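Working near the arms: your questions answered

I look after the floor rules at our workshop in Granville, and I get asked the same things over and over (often by the same people, you know who you are). So I've put the answers on one page. It's written for anyone who sits in on a session, runs one, or just wants to walk through to the kettle while the arms are on. If you're after the full written procedure, that's the Emberg handbook on the shelf by the door. This is the friendlier version.

Who are these rules for?

Everyone who comes through the door. Operators, helpers, people delivering parcels, somebody's cousin who's come to have a look. I used to have a separate sheet for visitors and all that happened was that people argued over whether they counted as a visitor. One set of rules now!

Is this an official standard?

No. There are proper published standards for robots that share space with people, and we read them and lean on them when we plan a new set-up. What you're reading is our house practice, the day-to-day stuff. If something here ever clashes with the risk assessment for the job you're on, the risk assessment wins, and please tell me so I can fix the page.

The arms are small and slow. Do I really need to worry?

Worry, no. Pay attention, yes. A light arm moving gently can still pinch a finger badly where two parts close up, and the elbow is as good at that as the gripper. People watch the gripper because that's where the interesting bit happens, and then they get a nudge from the elbow. Keep your hands out of the joints, full stop, even when the arm looks parked.

What does "parked" mean, then?

Parked means the arms are in the rest position, the session has been ended on the screen and the operator has said "parked" out loud. All of that, every time. An arm that has simply stopped is only waiting, and it could be waiting for a command that's a second away. I know saying it out loud feels daft for the first week. You get over it.

How close can I sit?

Each job sheet gives a distance for watchers, and it's different from job to job. For the Eno set-up it's 220 cm from the base unless you've got a role in the session. If you do have a role, you can be nearer, but you agree your spot with the operator before power goes on and you stay in it. Want to move your chair? Ask, wait for the arms to be parked, then move it. Shuffling forward bit by bit counts as moving it (I've done this myself, and been told off for it).

Where do my feet go?

Flat on the floor, tucked back towards your own chair, and never in the working area. This is the one I nag about most. You sit down, you get comfy, and after twenty minutes a leg has wandered out in front of you without asking permission. When the arms are working low down, your shins and ankles are the nearest thing to them, and you won't be looking at them. If an operator says "feet", they aren't being rude.

What should I wear?

Closed shoes, always. No sandals, no socks on their own. Nothing that dangles: lanyards, scarves, hoodie strings, long sleeves hanging past the wrist. Long hair tied back. I'd like long trousers for anyone inside the watcher distance and that's now in the rules for the Lo jobs, where we work right down at floor level. On other jobs it's advice. It gets warm in May and I'm not going to pretend I enforce it with a ruler.

Who's allowed to press stop?

Anybody. You don't need training, you don't need a reason you can put into words, and you don't need to check with me first. Find out where the stop button is before you sit down. If you press it and everything was fine, we've lost a couple of minutes and I'll say thanks.

And who's allowed to start it again?

Only the operator, after they've had a look round the whole area and had a verbal OK from everyone in it. Not the person who pressed stop, unless they happen to be the operator. Please don't twist the button back out to be helpful. It isn't helpful, it's the opposite!

Do I need to clear the floor before a session?

Yes, all of the working area and a good step beyond it. Items for the task go in last, once the arms are parked and you've checked nobody's about to power up. Anything that isn't part of the task goes back against the wall or out of the room. That includes mugs. I find a lot of mugs.

What about boards and panels leaning up against things?

Fine to store upright, as long as they're well away from where the arms can reach and can't slide. Thin plastic boards on a shiny tile floor are slippery little beasts, so give the stack a push with your foot before you start. If it shifts, lay it flat or wedge it.
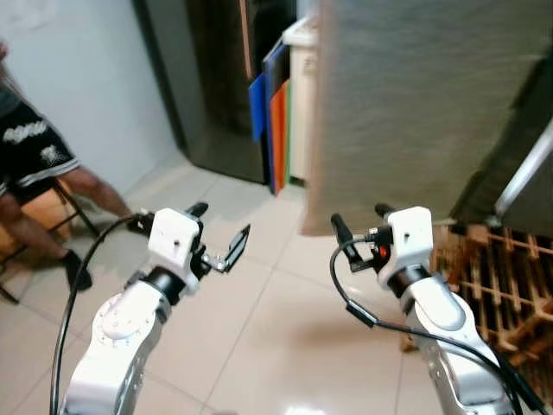 Page last changed: Jan 22, 2025

The cables at the wrists are the bit of the kit I look at first. Both arms have a black one that hangs down in a loop, and a loop needs enough slack for the wrist to turn freely but not so much that it can catch on a chair leg or a foot. The grippers are working just over the tiles there, and there's a bare leg reaching out towards the left one's wrist, so have another read of the bit about feet while you're here.

How do I check the cables?

Before power on, look along each one from the wrist back to the base. You want no sharp bends, no shiny worn patches, and nothing pulled tight. Then, with the arms powered and everyone standing back, the operator takes each wrist slowly through its range and watches the loop the whole way. If it snags, or if it touches the floor where it shouldn't, stop and re-clip it. Don't tape it to the housing as a quick fix. The tape creeps, and then it's stuck to something else.

How long can a session go on?

60 minutes at most, then a proper break with the arms parked. Tired operators get sloppy and bored watchers get sloppier. You can have 3 of these in a day on the same set-up. After that somebody else takes over or we call it a day.

Can I pick up something the arm has dropped?

Only when it's parked. I know it's right there and you could grab it in half a second. So could the arm.

Does a glossy floor matter?

More than you'd think. Bright patches of reflected light can confuse the cameras, and they make it harder for you to judge how far the gripper is from the tile. If you're getting glare, turn a lamp or shift a screen before you begin. Wipe up any spill straight away as well, and let the floor dry properly before people walk on it.

Do I have to write down near misses?

Please do. There's a form in the back of the handbook and it takes a minute. We've logged over 163 since we started keeping them, and most are tiny things like a bumped chair or a cable that needed moving. I read every one. No names needed, I only want what happened and which set-up it was on.

I've spotted something wrong on this page. Who do I tell?

Me! Leave a note in the blue folder by the door with the question heading written at the top, so I know which bit you mean. I go through the folder on Fridays.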